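**Homer** — three-disc Blu-ray set
Director: Gertraud Oberholzer
Label: Bovo
Edition: 3,805 copies, numbered on the spine
Availability: in stock, ships Wednesday

Homer is Gertraud Oberholzer's long film about a surveyor sent to a flooded valley to settle a property line between two brothers. It was made for television, shown in two parts, then recut for theaters at about half the length. The two cuts use different takes in several places and end differently. This set carries both, along with the director's silent workprint, each on its own disc.

The television version was shot and finished on 16 mm color reversal stock. The theatrical version was blown up to 35 mm, and for many years it was the only version anyone could rent. Most earlier transfers were made from a worn 35 mm distribution print with heavy green fading and a missing reel change in the quarry sequence. None of that material was used here.

## Picture

The television version was scanned from the original reversal rolls, which were kept at the Brimska laboratory under the production's working title, Lacerda. The rolls were complete except for the second-part titles. Those titles come from a broadcast print and are softer than the footage on either side of them. They have been left that way, with only density and color matched to the neighboring shots.

The theatrical version was rebuilt from two sources. Shots common to both cuts come from the reversal rolls. Shots found only in the theatrical cut come from the blow-up internegative, where grain is coarser and highlights clip earlier. The change is easiest to see in the courthouse scenes, which alternate between the two sources several times. 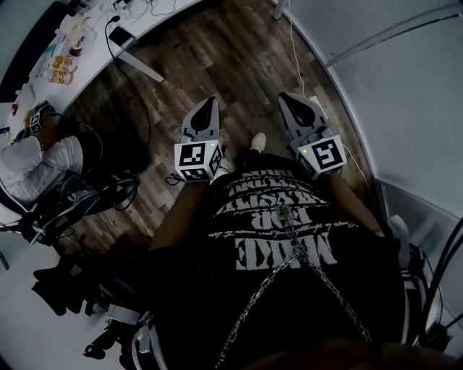

Dirt and splice damage were removed by hand. Automatic grain reduction was not applied to any version. Scratches that run through an entire roll were reduced where this could be done without smearing detail in moving water, and were otherwise left in place. Gate hair was kept in one shot, the long pan across the reservoir, because the removal tool repeatedly took the power lines with it.

Color was graded against a projection print held by the director. Oberholzer attended the sessions for the television version and approved the result. The theatrical grade follows her notes but was completed without her present. Owners of the old disc will find the night exteriors considerably darker. In the old transfer they had been lifted, and the lamp rigging above the ferry landing could be seen.

The workprint was scanned as found. It has grease-pencil marks, tape splices and several lengths of blank leader standing in for missing shots. No cleanup was done beyond what was needed to get the material safely through the scanner.

## Sound

Both finished cuts have their original mono tracks, stored uncompressed. The television track comes from the magnetic master. The theatrical track comes from an optical negative and has a narrower range, with some sibilance in the voice-over. No stereo or surround remix has been made.

A low hum under the dialogue in the boarding house belongs to the production recording and is present on every known element. It was reduced slightly. Further filtering took the body out of the older brother's voice.

The workprint is silent. An optional track carries Oberholzer's comments on the footage, recorded in a single session in December. She leaves long gaps, and the track has not been edited to close them.

## Disc contents

**Disc one:** television version, parts one and two, playable separately or joined. When joined, the recap at the head of part two is skipped. The original broadcast continuity cards can be switched on from the setup menu.

**Disc two:** theatrical version. Also a split-screen comparison of the two endings, the theatrical trailer, and a short feature on how the internegative was conformed to the reversal rolls.

**Disc three:** silent workprint with optional commentary, location scouting footage, and a gallery of the surveyor's maps drawn for the production.

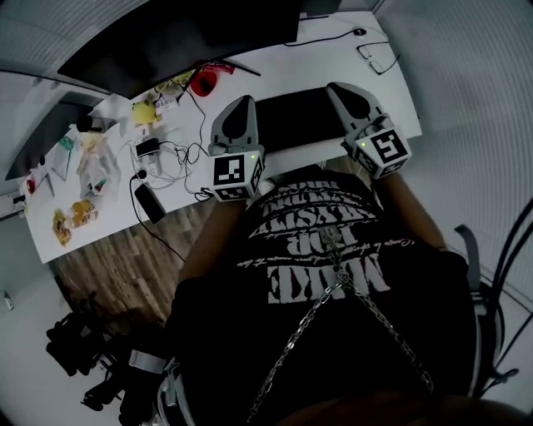 *Reading time: 3 minutes*

## Booklet

The booklet runs to 100 pages and is stitched. It holds the shooting continuity for both versions, a scene-by-scene table of differences, and a long interview with Oberholzer covering the production and the recut. The table gives the source element for every scene, so that a viewer can check which parts of the theatrical version derive from the blow-up. The interview was conducted in German and appears in English only.

## Playback

All discs are region-free and should play on any standard Blu-ray machine. There is no 4K disc in this set. Menus are in English. Each version starts directly from its disc's main menu, and the discs retain the last playback position on machines that support it.

English subtitles are optional on the television and theatrical versions. They were newly translated for this edition. The surveyor's legal terms are rendered consistently throughout, which was not the case on the old disc, where the same easement is called four different things. Subtitles for the deaf and hard of hearing are included for both finished cuts. The commentary on disc three has its own subtitle stream.

Some older players pause briefly at the join between the two television parts. The pause does not affect sync. Playing the parts separately avoids it.

## Packaging

The discs are held on hubs in a rigid board case, with the booklet in a separate pocket inside the slipcase. Each disc is labeled with the version title. The spine number cannot be requested, and replacement slipcases are supplied without a number.

## Replacement and returns

Sealed sets can be returned to Bovo for a refund. Opened sets are exchanged only for a manufacturing fault. Faulty discs are replaced individually; please give the disc title and the code printed on the inner ring when writing in, along with the make of the player. Marks, splices and blank leader on the workprint are part of the source and do not count as a fault.

There are no plans to release the workprint separately. A standard edition of the television version, without the booklet or slipcase, will follow once the numbered copies have sold.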